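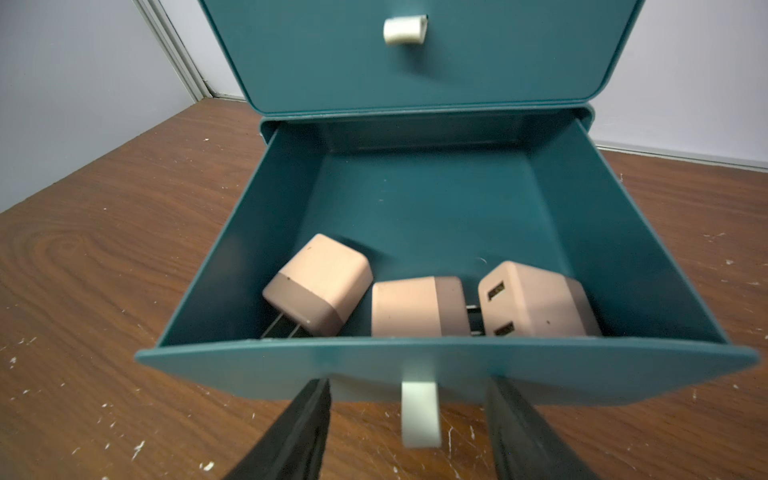 Wrist view, lower drawer open, three chargers inside, fingers at the handle.

3/29/25, drawer task, second notebook

Today I wanted to get clean demonstrations of the drawer task by remote control. Braulio drove in the morning and I drove after lunch. I write down what we learned before I forget it, also for Ulia, who will take over the station when I am away.

The task text is still the one from October: "open the lower drawer, then close it." We do not touch the chargers in this version. They are only there so that the drawer is not always empty, and because De Graaf asked for objects with prongs and ports for the later picking task. I put them in by hand and I do not arrange them, they can lie on the side or at an angle as they like. Between episodes I push the drawer a little back and forth so they change place. They like to collect near the front, because I stop the drawer too suddenly when I pull. Must pull slower at the end.

Grasping the handle. The handle of the lower drawer is a small pale strip and it hangs down past the lower edge of the front panel, over the wood. From the wrist view this helps, because the color is very different from the teal and the operator can center on it with one finger on each side. Braulio's way is to come down with the fingers open, stop when the handle is in the middle between them, and only then close. My way was to approach and close in one movement, which is faster, but I missed the handle 2 times and closed on nothing. I threw these two away. From now on everybody uses Braulio's way, even if the episode becomes longer. If we mix both styles, the policy will probably learn something in between, and we had this problem already with the cup lids.

Pulling. The leader arm has no force feedback, so you do not feel when the drawer comes to its stop. You must look. When the drawer is far out, its front comes very near to the fingers in the wrist view, and the side walls look narrow at the back and wide at the front. I use this as my sign to stop. Please do not pull until the unit moves on the table. It has no tape under it at the moment and I would like to keep it so, because the position should vary a little.

Closing. Push with closed fingers on the middle of the front panel, not on the handle. If you push on the handle it bends down a bit and the drawer goes in crooked. Braulio tried it one time for me to see and it is true.

Guiding by hand. Before lunch we also tried to show the same task by holding the arm directly, in the gravity mode. The movement is much smoother than with the leader arm, especially the pull. But my sleeve came in the side camera in all 3 episodes, and the joint data has small jumps where I change my hand from the elbow to the wrist. Olen thinks we can filter the jumps. I am not so sure. I kept the three files in a separate folder with the ending "_hand" and they do not go in the training set for now.

Recording. The counter of the recorder is now at 1427, this includes the old tasks. For the drawer alone we want 300 good episodes and we have more than half. The Jisemus software froze one time when I pressed "save" and "next" too quickly after each other. The episode was lost, no other damage. Wait for the tone before the next one.

Table. There are small white flecks and chips on the wood, and also some specks inside the drawer. I did not clean during the session because I did not want the background to change in the middle of a set. Clean before the next set, then write it in the log.

To do:
Slower end of the pull, also for me.
Ask De Graaf if the upper drawer stays closed in every episode. Until now we never opened it.
Ulia to watch a few of Braulio's episodes before she drives.
Check the delay of the wrist camera again, the picture felt late in the last hour but I was also tired.
Olen gets the three _hand files.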